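Medetholm kitchen lab, notebook 2
21 July 2025

Starter and staling work, continued from last week. Ju-won Oh was out in the morning, so I did the weighing alone.

The rye starter Flastutia is finally steady. It rose well after the evening feeding and smelled of yogurt and green apple, with no more of the nail polish smell that worried us. I will keep feeding it with the coarse flour from Wodik. The finer flour gives a nicer dome, but it falls too early and then we must start the dough at an inconvenient hour.

Doughs: I mixed two batches, A and B. Same flour, same salt, same water. In B a part of the flour was scalded with boiling water and left to cool under a cloth before mixing. B felt sticky and heavy at first, and I was afraid that I had made a mistake with the scale. After the second fold it came together. I wrote the weights on the sheet inside the cabinet door, please do not take it down.

Oven: the lower element in the Gamage is again slow. The loaves at the back took color before those at the front, so I turned them halfway. Yu-ting Pan thinks that the door seal is the reason. I am not sure – the seal was clean when I looked at it, but I did not check it with the oven hot. If we need to replace the element, it should be before September, when the teaching starts and the oven is never free.
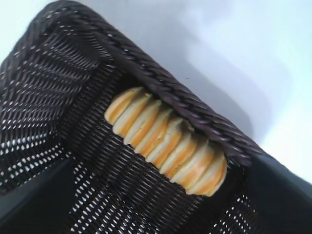

Thin round slices on edge in the dark basket.

About the staling test. My question is still if the scald really keeps the crumb soft, or if we only like the taste more and therefore say it is softer. Last time we knew which bread was which, and I think this spoiled our scores. Next time Yu-ting will put the codes and keep the key in her own drawer. Score crumb first, then crust, and write the number before talking.

I also want to press the slices with the small weight and measure how far they come back. Ju-won says that three slices from each loaf are enough. I would take more, but then the cutting takes the whole afternoon.

Storage: paper bag, cloth bag, closed tin. The tin makes the crust leathery in one night, so it is perhaps unfair to compare crust there. I keep it only for the crumb.

To do:
Feed Flastutia before leaving.
Order flour from Wodik, the coarse one.
Ask Ju-won where the second probe thermometer is.
Sharpen the long knife, it tears the crumb of B.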